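Vitside Roof Box 100

The Vitside 100 is the middle size in our roof box range and fits most hatchbacks, estates and small SUVs with crossbars already fitted. It opens from both sides, so you can load from the pavement wherever you park. The lid is held up by gas struts and locks at three points with a single key.

Maximum load is 80 kg. Check your car's handbook as well – many smaller cars have a lower roof limit, and the lower figure is the one that counts. The weight of the bars and the box must be included.
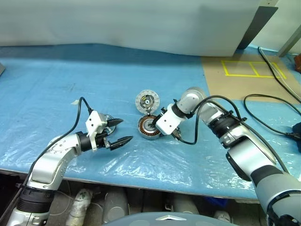 Clamps slide along the floor of the box and will take square or aero bars. No tools are needed. Allow 20 minutes the first time and check the clamps again after 30 miles.

The box comes in matt black or gloss grey. The grey shows fewer scratches but costs a little more. Skis up to 180 cm will fit if laid corner to corner.

In the box: four clamps, two keys, two load straps, fitting guide.
Not included: crossbars, lining mat, storage hoist. 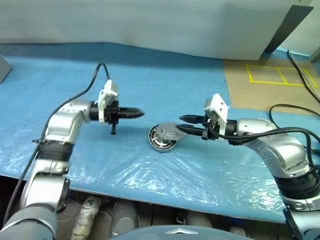 Photo: Flurina Schwaiger

Spare keys can be ordered using the number stamped on the lock. Please make a note of it before fitting, as we do not keep a record of key numbers.

The older Cunitz clamps do not fit this model. If you are replacing a Cunitz box, your existing crossbars can stay on the car.

Delivery is to mainland addresses only. Returns are accepted within 30 days if the box has not been fitted.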